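Gripper pose drops out when both cubes are close together

godico_tim
Posted 6th October
Running the Liltness tracker on two hand-held grippers with marker cubes. Single hand is fine. With both hands over the desk, the left pose jumps 5 to 7 cm for a few frames, then comes back. Config is stock apart from exposure. Replay of episode 22 shows it every time. 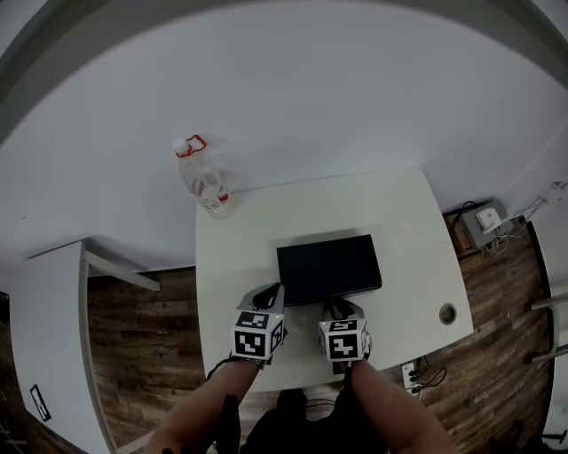
The jump always starts when the solver switches from two visible faces to one. I tried a longer smoothing window and it only smears the error over more frames.

gason
One face means pose ambiguity. You get two solutions with nearly the same reprojection error and the solver picks the wrong one. Seed it with the last good pose.

plankton23
I'd look at the IDs first. If both cubes were printed from the same sheet the tracker can swap them. Had that in February and lost a week to it.

godico_tim
IDs are unique, checked in the log. Seeding is off by default, trying it now.

nedelcu
Disagree with seeding on its own. If the seed is wrong you stay wrong – ours locked onto a flipped pose until the hand left the view. Drop single-face frames and fill from the IMU.

gason
Only if his IMU clock is synced. Reset the seed after five bad frames and it recovers.

godico_tim
Seed plus reset: episode 22 is clean. 23 still has one jump near the end. Will post the log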